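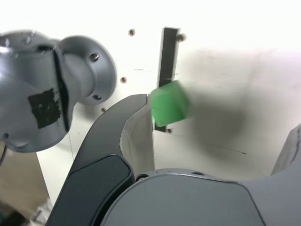 Black tape on a grey housing, with two dark screws in the disk at the end.

Tarek Belkadi has the kettle on before I've got my coat off, which is a good start for any interview. We're in the back of Dredurix, his little hardware shop in Bekau, and I've come to talk about mending things at home (a subject on which I am, I'll admit, completely useless).

"Everyone says that," he tells me, handing over a mug with a glued handle. "Then they tell me they fixed their mum's gate when they were twelve."

The glue on the mug is holding, I'm pleased to say. He took over the shop from his uncle and stocks 800 different lines, from tap washers to a wood filler called Puravow that he talks about the way other people talk about their grandchildren. What do people come in for most, I ask?

"Tape. Always tape! And they buy the wrong one. They want the cheapest, they put it on a dusty surface, and a week later they're back telling me it's rubbish. Wipe it first. Let it dry. Round off the corners with scissors so they don't catch on your sleeve."

I've never rounded off a corner in my life. I write it down.

August is his busiest month, when people get home from their holidays and notice the state of their sheds. He runs an evening class too, 60 minutes in the back room, and he'd like more people to bring things that are really broken. "Last time a woman brought a toaster that only needed the crumbs shaking out. Lovely toaster."

So when should we give up and buy a new one? He has a think, and feeds a bit of biscuit to Marquez, the shop dog.

"If it's the mains and you don't know what you're doing, leave it alone. Chairs, though, I never give up on chairs. I've got 2 upstairs that my wife wants gone and I've glued them both again this morning."

I left with a roll of the good tape and a tub of filler, and I've already had a go at the bathroom shelf. It's still a bit wonky, so I'm going back for brackets.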